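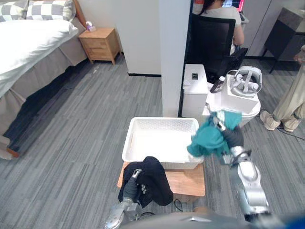
Prirner laundry episodes: README and fault note

Version of May 4, 2018
Maintained by Boglárka Dobos. Fault analysis by Anum Lodhi and Nelu Pop.

Please read the section "The grip fault" before you train anything on this data.

What is in the set

The set holds 400 episodes of a two-armed robot handling clothes over a basket. The basket stands on a stool, on carpet, in the bedroom corner of our test room. All episodes were recorded in April with the control software Imov. Each episode has one folder with the head video, the joint positions of both arms, the gripper commands and a short text label.

The room was in normal use during recording. People sit or stand in the background of many episodes and they were told to continue with their own work. They have agreed to be in the videos.

The grip fault

In 82 episodes the right gripper did not do what the log says. The command file shows "closed" but the fingers opened a little, between 11 and 18 mm, and the cloth slipped. In most of these episodes the cloth fell beside the basket. In a few it stayed hanging on one finger and the arm carried it back to the start position.

Antonina Onyshchenko noticed it first, when she was labelling. She had written "released in basket" several times and then saw that the release came before the command.

The reason was a setting in Imov. After a pause longer than the time limit, the right gripper went to its low force value, and it did not return to the normal value when the operator continued. The left gripper has a different driver and did not have this problem. We could repeat the fault on the bench every time, so we are quite sure of it.

One more thing concerns safety. In two of the 82 episodes the operator stepped close to pick up the fallen cloth while the arms were still enabled. No person was hurt, but this is against our rules. Now the arms must be disabled before anybody reaches to the stool or to the floor near it.

How the bad episodes are marked

The file faults.csv has one line for each affected episode, with the time of the slip. The column "grip_ok" is 0 for these. We did not delete them, as they can be useful for slip detection. The original labels are kept in "label_old" and the corrected ones are in "label".

What we did not correct

The force values in the right gripper log are wrong from the pause until the end of the episode. Do not use them. The joint positions are correct.

Thin black clothes are difficult to see against the dark gripper, so the time of the slip can be late by several video images for them.

Changes

1.1: faults.csv added, labels corrected, force warning added
1.0: first version, only inside the group

Questions about the labels go to Antonina Onyshchenko, all others to Boglárka Dobos.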